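From: Thiện Lương
To: manip-methods list
Date: 17 August 2024
Subject: Re: [manip-methods] pouring demos and the wrist view question

Dear Yara, dear all,

Thank you for the detailed message, and sorry that my reply is long. I answer in the order of your points and I leave your text where it is needed.

Yara Jaber wrote:
> I read the short note on Mavgate that you and Deisy circulated in
> March, and I have some doubts about it. You say the policy trained
> with the wrist view "places the spout better", but the note does not
> say better than what. If the baseline had only the fixed camera, then
> it had half the pixels and also a different point of view, and I
> cannot tell which of the two makes the difference.
>
> Second point: reflective cups. We tried something close to this
> with our own arm and the depth images were useless on polished metal.
> Did you use depth at all?
>
> Third: how do you decide that a pour is finished? If a person
> looks and says yes, I would like to know what the person was told.
>
> Last, are the demos going to be shared, and with the failures or
> without?

On the baseline. You are right that the note was not clear, and this was my part of the writing. We compared three conditions, all with the same network and the same total input size. In the first one the policy gets the fixed view only, at the higher resolution. In the second one it gets the wrist view only, also at the higher resolution. In the third one it gets both, each of them reduced so that the sum is the same. So the number of pixels is not the explanation. I should have put one sentence on this in the note, and Phúc Hứa already told me so before we sent it.

All conditions are trained on the same 642 demonstrations, recorded by teleoperation. We have two operators, Deisy Chambi and Thư Lý. Their styles are quite different: Deisy comes to the cup in one long movement and Thư stops above it and corrects. We kept both styles in the training set and did not give the operator identity to the network. I know that some people on this list would do it in another way.

What the wrist camera gets during the approach is quite simple, and I think it helps to look at it before we talk about numbers.

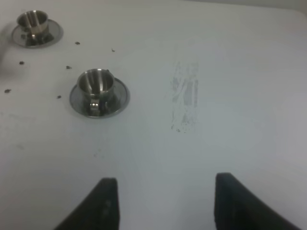 Wrist view, gripper open, two steel cups on their saucers.

The fingers are always at the same place in this view. When the cup moves relative to the fingers, the network has a direct measure of the error that remains, and it does not need to know the calibration between the camera and the arm base. This is our explanation of the result. I write "explanation" but it is a guess that agrees with the data, and we have not done the test that would show it. The test would be to shift the wrist camera by a small amount after training and see how fast the wrist policy gets worse. Thư has prepared a new mount for this purpose.

Please also note the specks and the gray smudge on the table. We do not clean the surface between demonstrations, and this is by decision. In an older set, which we called Teltley, the table was wiped before each recording. The policy from that set was good on a clean table and became strange when there was a bean or a stain on it. One time it tried to approach a stain. After this we stopped wiping, and in the new set the stains change slowly over the days.

On reflective cups. No depth, only color. We had the same experience as you: on polished metal the depth image had holes exactly at the rim, where one needs it. The rim in the color image is a bright line and the network seems to use it. But a reflective cup also shows its surroundings, including the arm, so the appearance changes while the arm is moving. I do not have a good measure of how much this hurts. Phúc proposes to repeat a part of the evaluation with matte ceramic cups of the same size, and I agree that we should.

On the end of the pour. Here I must be careful. The spout can be close to the cup and still the fixed camera has difficulty to see the last part, as the finger is in front of it. 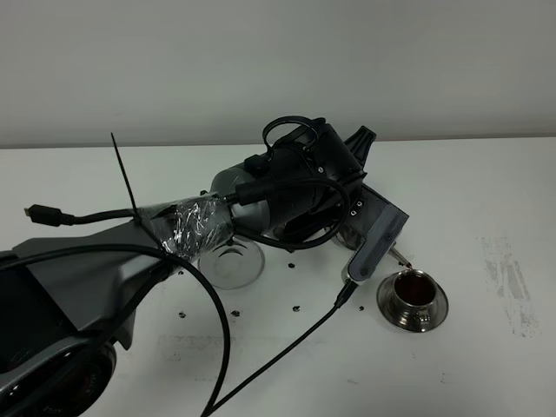
Fixed view, spout tip just above the cup, liquid inside.

From this side the small metal object is partly hidden behind the finger and you only have the tip of the spout. For a human this is enough to say that the spout is above the cup. For the level of the liquid it is less good, and from a single picture like this one I would not want to say whether the pour is complete. So the success is decided after the arm has gone back, with the cup weighed on a kitchen scale. The person who does the weighing is not told which policy was running. A pour is counted as success if the weight is inside the band that we fixed before the evaluation and if there is no liquid on the saucer. If there is liquid on the saucer, we count a failure, also when the weight is correct. This is strict and it costs the wrist policy some points — it tends to come down too near to the rim.

With this rule, the policy with both views had 26 more successes than the fixed view alone over the full evaluation. The wrist view alone was between the two, and closer to the policy with both views. I do not want to make this bigger than it is. We have one arm, one table and two operators, and the cup positions in the evaluation come from the same area as the positions in training.

There is one more thing which was not in the note and which you did not ask. The cables. The black cable at the gripper makes a loop, and its shape was not the same in all sessions. On the fixed view this is visible, and we found that the fixed view policy is sensitive to it. After the cable was fastened in another way its results went down, and the wrist policy did not change. Maybe part of our difference comes from here. Deisy is now checking which demonstrations have which cable position, using the labels in Privow. It is slow work and I cannot promise when it will be done.

On sharing. Yes, we want to share the demos, and the failures will be included. The failed ones are in a separate folder with a short text for each, written by the operator directly after the recording. Some of these texts are in Vietnamese and some in Spanish, and I prefer to leave them in the original and add a translation beside them.

If you still have the recordings from your own arm, I would be glad to look at them, also the bad ones. In particular I would like to know if your camera was mounted in front of the fingers or on the side.

With best regards,
Thiện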